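Leketcombe Robotics Club – Questions We Keep Getting
Updated October 13, 2025

Is this a real robotics program or just kids pushing buttons?
Fair question. Members spend 12 weeks on one bench project, tidying up lab glassware and plastics, and a good deal of that is dull.

Do the arms work on their own?
Sometimes. I wouldn't believe any club that says always. Picking up a capped tube is harder than the brochures let on. 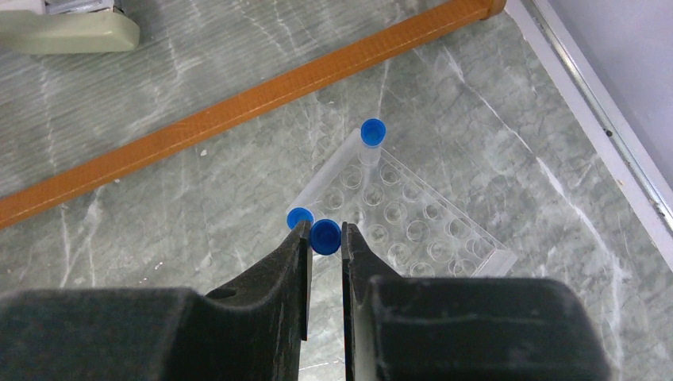
We count a pick only if the tube ends up where it was meant to go. By that rule the September team managed 7 good ones out of 102 tries. They've improved, but I'd hold the applause.

Why two arms?
The Femness challenge rules ask for two. I'm not convinced a beginner needs the second one. 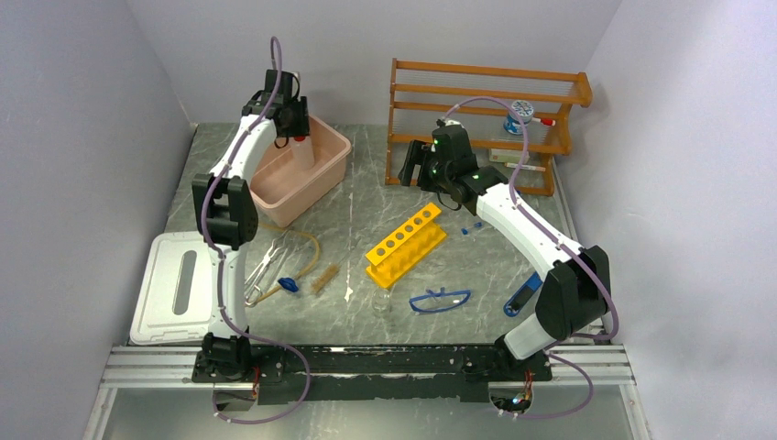
One parent wrote to say that two arms taught her daughter more about taking turns than any team sport had. Maybe so. It also doubles the debugging.

What does it cost?
The club's budget is about $3,880 a year. Members pay nothing, but travel to the Skorkby final is extra.

Can my kid start with no coding?
Yes, though "no experience needed" doesn't mean no homework. 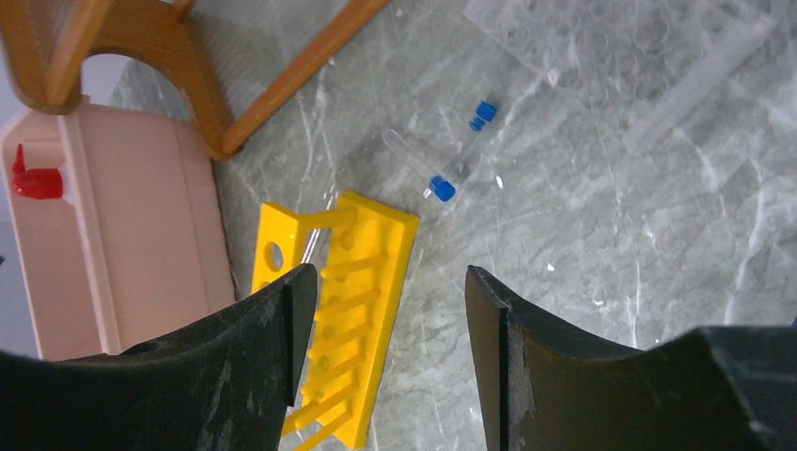 Yellow rack on its side, capped tubes just beyond.

Will it help with university applications?
I doubt it, on its own. Ask the Hervieu club – they claim otherwise, without any numbers.
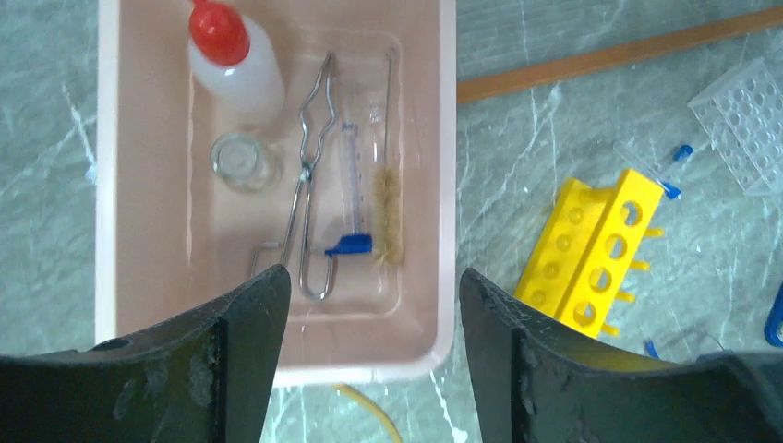
A former member disagrees and says the logbook was all her interviewer wanted to talk about. Keep a logbook, then.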